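September, shop notebook, finish trials

Second round with the Sillow water-based topcoat. The data sheet promises "full hardness overnight" and I still don't believe it. Fourteen hours after the last coat on the oak offcuts, a thumbnail left a mark on both of them. The Porar oil-modified sample, same boards, same brush, took no mark at all.

Masson sent over their rub numbers: 2000 cycles before visible wear. No word on what they rubbed with, or how much weight was on it. I got to 900 with a gray pad before the sheen went patchy, and I was not leaning on it. Could be my prep. I sanded to 220 and wiped down with a damp rag, and the grain may have come up more than I thought.

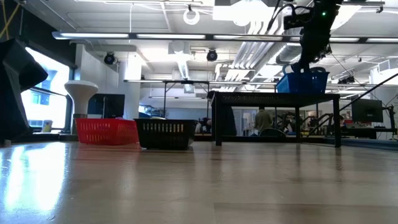

Filed under: Gloss / Glare

My main gripe with high gloss on a tabletop is the window. Daylight comes back off the wood as a big bluish-white patch, and small scuffs still show. People pick the shiny sample chip under shop lights and then have to live with it by a window. I'd want to see satin tried before anyone signs off on more gloss.

Clustura's rep says a flattening additive fixes this with no loss of clarity. Heard that before. The last one went cloudy over dark stain by the third coat.

To do:
Recoat two offcuts with Sillow, leave them 10 days, repeat thumbnail test.
Ask Masson what pad they used, get it in writing.
Try Clustura additive on walnut scrap only. Not on anything with a customer's name on it.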